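Site visit: Erdale small appliance works, Renmont
October 2018

The Erdale plant sits on the east side of Renmont, beside the rail spur that used to serve the Kanbridge foundry. Our group joined the afternoon tour, which covers sheet metal, coating and final test. Injection molding was closed for a tool change.

Steel arrives in coil and is blanked on two mechanical presses. The larger one was running side panels during our visit. Scrap is collected under the press bed and sold back to the mill by weight. Operators check the first panel from each coil against a go/no-go fixture and then pull samples at fixed intervals. Burr height is the main reject cause, according to Shiyu Yu, the process engineer who led the tour, and it tracks die wear closely enough that the dies are now reground on a stroke count instead of on inspection results.

Coating is electrostatic powder, cured in a gas-fired tunnel. The line was converted from wet paint in January. White makes up most of the volume, so the booth is purged for other colors only once a shift. Film thickness is specified at 80 microns on outer surfaces. Edges run thinner, as they do on most powder lines, and the plant has responded by rolling the exposed edges before coating. Yield figures for the new line were not offered. 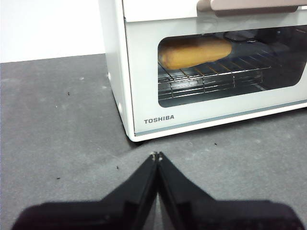
White toaster oven on a gray countertop.

Final test takes up more floor than assembly. Every unit gets a ground continuity check and a high-voltage withstand test, then a short run at full power while a meter logs current draw. A smaller number go to life test, where door hinges are cycled 3,000 times and thermostats are run on and off around the clock. The log sheet on the nearest hinge rig showed 3,726 cycles; rigs are left running past the requirement until the shift lead has time to unload them.

The Arboleda warehouse handles shipping, and was not part of the tour. Packaging drop tests are done there too.

Questions at the end were mostly about energy. The cure tunnel is the largest gas user on site, and a heat recovery unit on the exhaust is under review — payback is estimated at about 7 years, longer than the plant normally accepts. Mr. Yu's view was that insulation work on the tunnel ends would come first.

Visitors should bring closed shoes. Ear protection is handed out at the press shop door.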